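Starkesano Credit Union
Compliance Working Group – Minutes of the August Meeting
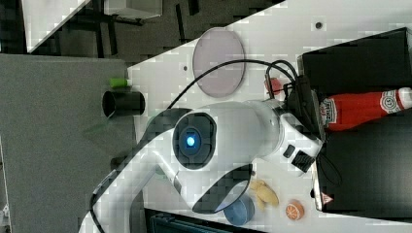

1. Opening and previous minutes

The meeting was called to order at 2:05 p.m. in the second floor conference room at the Fankhauser branch. A quorum was present. The July minutes were approved with one correction: under item 4, "wire disclosure" should read "stop payment disclosure."

2. Funds availability: large deposit holds

The group went over the results of the second quarter hold review. The sample was 160 hold notices, drawn from all branches and from mobile deposit. In 5 of them the reason box was left blank. The other notices gave a reason, but several used "other" with no explanation written in, and the group agreed that this is not good enough when one of the printed reasons plainly applies.

There was a long discussion of the "reasonable cause" hold. Tellers at the Fankhauser branch have been using it when a member's account is simply new. New account holds have their own rules and their own line on the form. The group agreed that the two should be kept apart in the procedure, with a separate page for each.

Agreed:
Training to rewrite section 3 of the hold procedure and bring a draft to the next meeting.
Branch Operations to remind tellers that "other" requires a written explanation.
Compliance to pull the 5 blank notices and confirm when the funds were released.

3. Hold notices in the Miris system

Miris has been asked to make the reason field mandatory before a notice can print. The vendor's reply is that this can be done, but only for notices started at the teller window. Mobile deposit notices come out of Viveo and pass through Miris as finished documents, so the change would have no effect on them.

IT reported that the ticket for the teller window change is number 1812. No delivery date has been given. Until it is in place, head tellers will check each notice by eye before it goes to the member.

A question was raised about the date of availability shown on the notice. When a deposit is made after the cutoff, Miris counts from the next business day, as it should. Viveo shows the date of the deposit itself at the top of the notice and the later date further down. Members have called about this. The group did not think the notice was wrong, but it is hard to read. IT will ask Viveo if the first date can be labeled "received."

4. Lobby and ATM postings

The availability policy posted in the lobby at two branches is an old version. The replacement has been printed and is in the supply room. Facilities to hang the new copies and return the old ones to Compliance so they are not put back up by mistake.

ATM signs were checked in June and no changes are needed. The drive-up at Fankhauser was left off the June checklist and will be added.

5. Member complaints

Three complaints about holds were logged since the last meeting. Two concerned insurance checks deposited by phone. The third concerned a cashier's check held in full when part of it should have been made available the next business day. That hold was corrected, the fee on a returned payment was refunded, and a letter was sent.

The group discussed whether the complaint log should show the deposit channel. It was agreed to add a column. Older entries will not be filled in.

6. Record retention

Copies of hold notices are kept for two years. The paper copies at the branches are not being filed the same way – one branch files by date, the others by member number. Filing by date was preferred. Branch Operations will send out a short instruction, and branches have 20 business days to switch over. Boxes already in storage are to be left alone.

7. Carried over

Review of the new account packet (waiting on the printer's proof).
Wording of the mobile deposit endorsement. The current text asks for "for mobile deposit only" but does not give the name of the credit union. Draft wording to be circulated by email.
Annual training calendar.

8. Next meeting

Same room, 2:00 p.m. The hold procedure draft will be first on the agenda. Items for discussion should be sent to Compliance a week ahead.

The meeting closed at 3:20 p.m.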